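Trumside plates, README

Last touched 2nd August. Read this before opening the folders, it saves emails.

What's in it
Pictures and notes on everyday tableware: plates mostly, a few dishes. Set out on a table, moved, stacked, sorted by colour, put back. 2,892 pictures in total, 85 table layouts, 84 of them with notes. Layout 30 has no notes, they went missing, will redo if I get time.

Why plates
Boring answer, they're in every kitchen and they are harder to tell apart than you'd think. From the side a plate is a thin line. From above it's a circle. A thick rim hides the flat bit, and a big plate at the front hides whatever is behind it. We wanted all of that in, so no tidying up of awkward layouts.

Folders
layouts/ one folder per layout, numbered
notes/ plain text, same numbers
colours.txt the colour names we use, please stick to them
odd/ anything we couldn't place

Colour names
Beige, pale green, dark teal, white. That covers nearly everything. Don't write cream, sand, mint or petrol, we had all four in July and it took ages to clean up. If a plate looks different in daylight, go with the name in colours.txt anyway.

Plate or dish
If you can only see a bit of it and can't tell, write dish. Don't guess from the rest of the set. A sliver of white at the side of a picture is "white dish, part" and that is all it needs. Same layout from another side may well show more, each picture gets its own line.
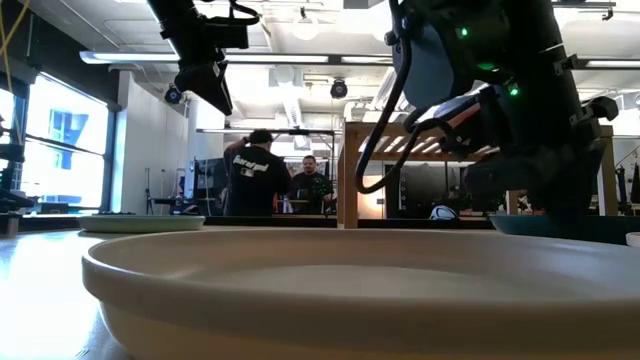
Yaryna Pavliuk thinks the notes should give the rim a line to itself, thick or narrow, raised or flat, as people laying a table go by the rim long before they look at the colour, and a plate that's wrong at the rim won't stack no matter how well it matches. Fair point. Rim is now the second line in every note, after colour. Older notes have it at the end, sorry, both are fine to read.

How a note goes
Colour, rim, plate or dish, whole or part hidden, near or far. One item per line, nearest first. So:
beige, thick raised rim, plate, part, near
pale green, narrow rim, plate, whole, far
If you don't know, put a dash. Don't leave gaps, the script reads a gap as the end of the note.

Known problems
Window light leaves white patches on the tabletop in some layouts. They are not plates. Two people have marked them as plates.
Stacks: only the top plate gets a full line, the rest get colour only. Not happy with this, open to ideas.
"Teal" and "dark teal" both turn up in the early notes, treat as teh same.

Use
Free for teaching and research, say where you got it. Corrections to Eugénie Besson, with the layout number in the subject please. Colour arguments to Emmett Ambrose.

To do
redo notes for 30
check odd/ for doubles
bowls, maybe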